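Kyung-hwa Ryu
25 Feb 2020

Groltlow away tomorrow night, so a few posts on where Vornby are before the squad travels. It's a long one, mute me if you need to.

Start with the weekend. A 1-0 defeat at home to Surnby, and the goal came from a throw-in that should have gone the other way. The linesman got it wrong. We still had plenty of time to defend it and didn't.

Surnby had one plan, which was to sit in and wait. We had most of the ball and did very little with it. I can remember one proper save from their keeper, low to his left, just before half-time.

The problem is the same one as in the autumn. Nele Groen is dropping so deep to get the ball that there's no one in the box when it comes back in. She's the best finisher at the club and she spent most of the second half near the centre circle.

Some of that is down to Si-eun Cho being out. When she plays, the ball goes forward early and Groen can stay high. Cho has missed 4 matches with the calf and we've scored once in that time, from a corner.

The club says she's back in light training. I wouldn't expect her before March, and I'd be surprised if she started the first game she's available for.
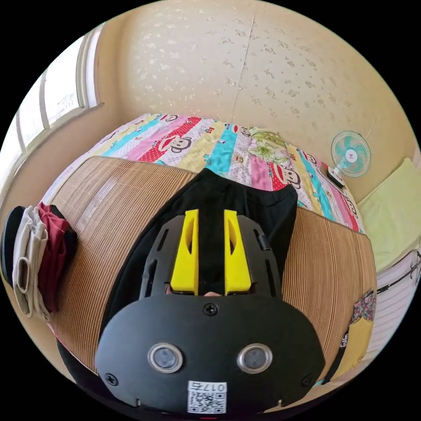

Jae-hoon Kang replied to the last post that I'm being too kind to the midfield, and that Cho being fit wouldn't fix the gap behind the full-backs. Surnby got in there twice in the first ten minutes and should have scored from one of them.

I agree with part of that. The full-backs are being told to push on, and when we lose the ball the two centre-halves are left with half a pitch to cover. Against a quicker side that's going to cost us more than one goal.

Where I don't agree is on dropping Bok-nam Ji. She's had two poor games after a very good four months. She also takes the corners, and corners are the only thing that's worked lately.

What I'd do tomorrow: keep the back four as it is, hold the right-back, and put a second forward next to Groen. It means losing a midfielder. We aren't getting much from the third one anyway.

Groltlow will come at us more than Surnby did. They press high at home, and their left winger has been involved in most of what they've scored this year. If Ji stays tight to her early on, we've got a chance of keeping it level to the break.

Last season up there finished 2-2 in front of 464 people, in sideways rain. We were two up with 20 minutes left. I'd take a point now if you offered it.

On the table: a win would put us level with them, a defeat leaves us looking over our shoulders at the bottom two. It's tight from fifth downwards and a couple of results changes the lot.

Several of you asked about the cup tie. Yes, it's still at the main ground and the club has put 3000 tickets on sale. Members get first go. I don't have a date for general sale yet — I'll post it when I do.

Travel for tomorrow. The supporters' coach leaves from the Hakim car park at half past three. It was nearly full this morning, so message them before you turn up. If you're driving, the road past the ground is closed on the stadium side and you'll need to park by the school.

Kick-off is 7.45. I'll put the team up here when it's announced and do a few posts at half-time if the signal holds.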